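Home Our Story Programs Equipment Room Join Contact

About the Lurkow Table Tennis School

The Lurkow Table Tennis School teaches children and adults to play, from the first time they hold a paddle through league level. We have 8 tables in the old MacLeod print building on Trandell Street, and we are open year-round apart from a short break before the fall term starts in September.

The school was started by Settimio Leone, who had been coaching out of a church basement with two borrowed tables. When the print building came up for rent he signed the lease with Inês Teixeira, one of his first adult students. She still runs the front desk and the schedule. Settimio teaches the advanced groups and most of the private lessons. Renu Dixit joined later to build the junior program, and it is now the largest part of what we do. Last year we had 254 students on the books, and more than half of them were under sixteen.

What we teach

Junior classes meet after school and run for an hour. Adult beginners come in the evening at 7:30. League players have the room after that until closing. A class never has more than 18 students, and when it fills up we open a second one or start a waiting list. Beginners work on grip, stance, the forehand drive and the backhand push. Serving comes in the third week. We do not teach spin serves to new players until they can keep a rally going across the table, and parents ask about this more than anything else.

We also teach students to look after their equipment. A paddle that is left on a radiator or thrown loose into a backpack with a water bottle will not last a season. Every student who buys or borrows a paddle from us gets shown how to clean the rubber, how to check the edges for lifting, and how to put it away in a case. Juniors do this at the end of class, before shoes are changed. It takes about two minutes once they know it.

Paddles and cases

We keep loan paddles for anyone who does not own one. Most have red rubber on one side and black on the other, with a plain wooden handle. We prefer cases that open out flat, so the paddle can be laid in without scraping the rubber on the zipper, and we like a mesh pocket for small things.
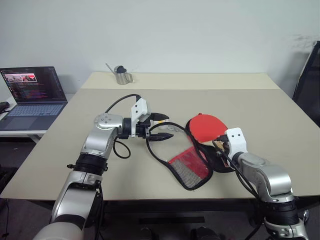 A red paddle and its open case, with the mesh pocket at the lower part.

The order we teach is simple. Wipe the rubber with a damp sponge, working from the handle toward the tip. Let it air dry. Put on the film sheet if you have one. Lay the paddle in the case with the handle toward the opening, check that nothing is resting against the rubber, and close it. Spare balls go in the pocket and never in with the paddle.

Rubber replacement is done by Yogesh Bhardwaj, who looks after our equipment room. He glues new sheets, trims them, and replaces edge tape. Leave your paddle at the front desk with your name on the tag and it will usually be ready the following week. Labor is $20 for students and includes both sides. The rubber itself is extra and depends on what you choose. He will tell you if the blade is not worth the cost of new rubber.

League and visiting clubs

We enter three teams in the Drurance league, two adult and one junior. Home matches are open to anyone who wants to watch, and there are benches along the north side. Visiting clubs can use the equipment room before a match. Please ask at the desk for the key.

Joining

New students can try one class without paying. Wear indoor shoes with light soles. You do not need to bring a paddle. Forms are at the front desk, and under-sixteens need a parent's signature.

Comments

Tincuța Văduva
My son started in the spring and now he wipes his paddle every night without being asked. I wish it worked on his bedroom. Do you sell the cases at the desk?

Inês Teixeira
Yes, we do, in black or blue. We are low on blue until the next delivery.

pushblocker
Had both sides redone by Yogesh last month. Clean trim, no bubbles. Took a bit longer than a week but it was league season.

Marla T.
Is the adult beginner class OK for someone who hasn't played since college? My knees are not great.

Renu Dixit
Marla, that describes a good part of the class. Come for the free one and tell the coach about your knees before warm-up.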